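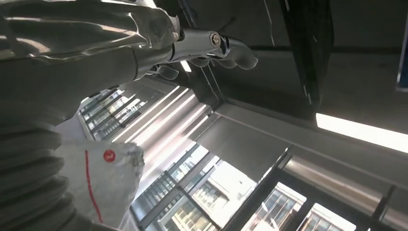 I've wanted to try the cello since I was nine and never had anywhere to get one, so please tell me there's a waiting list and please put me on it, wrote one Leltusbridge resident when word got out that the Clodeo instrument library was coming to town.

There is a waiting list, and you're on it!

July
By Şengül Karabulut
14 shares | 3 comments

Search this site Go

CLODEO INSTRUMENT LIBRARY TO OPEN IN LELTUSBRIDGE

Leltusbridge residents will be able to borrow a violin, a trumpet, an accordion or even a tuba the same way they borrow a book, starting in July. Clodeo, the free instrument library that began in Jillmont, is opening its second branch on the ground floor of the old Suksawat piano showroom, and the collection now stands at 670 instruments, all of them playable and all of them ready to go home with somebody.

Anyone with a Jillmont or Leltusbridge library card can check out one instrument for up to two months. Cases, bows, mouthpieces and straps are included. Strings that snap in normal playing are replaced free, and there are no late fees, although you will get a phone call.

"People walk in and tell us they aren't musical, and then they pick up a ukulele and stay for an hour," said Şengül Karabulut, director of Clodeo. "I love that hour. The Jillmont branch gets very loud on a rainy afternoon, and I can't wait to hear what Leltusbridge sounds like."

Most of the collection was donated. Clarinets came out of attics, a whole family of recorders arrived in a pillowcase, and the harmonium (heavy, wheezy, completely wonderful) was left by a church that had run out of room for it. Every instrument is cleaned and adjusted in the Jillmont workshop before it goes on the shelf. Brass takes the longest, mainly the valves.

The showroom has kept its big front windows and its sprung wood floor, and the back offices have been turned into practice rooms that can be booked by the half hour. Drummers are welcome before 7 p.m. The neighbors upstairs have been very kind about this and Clodeo would like them to stay that way.

Beginner sessions in guitar, fiddle and hand drums will run all summer. No experience is needed and nobody has to perform at the end, but there will be an open evening in August for those who want to, with the harmonium in attendance.

Clodeo is still looking for left-handed guitars, half-size cellos and any French horn at all. Donations can be dropped off at either branch during opening hours. Please don't leave instruments on the step overnight, especially anything with glue in it.

Borrowers in Jillmont will see no change to their branch, and instruments can be returned in either town.

Media contact: Şengül Karabulut, Clodeo Instrument Library, Jillmont

3 comments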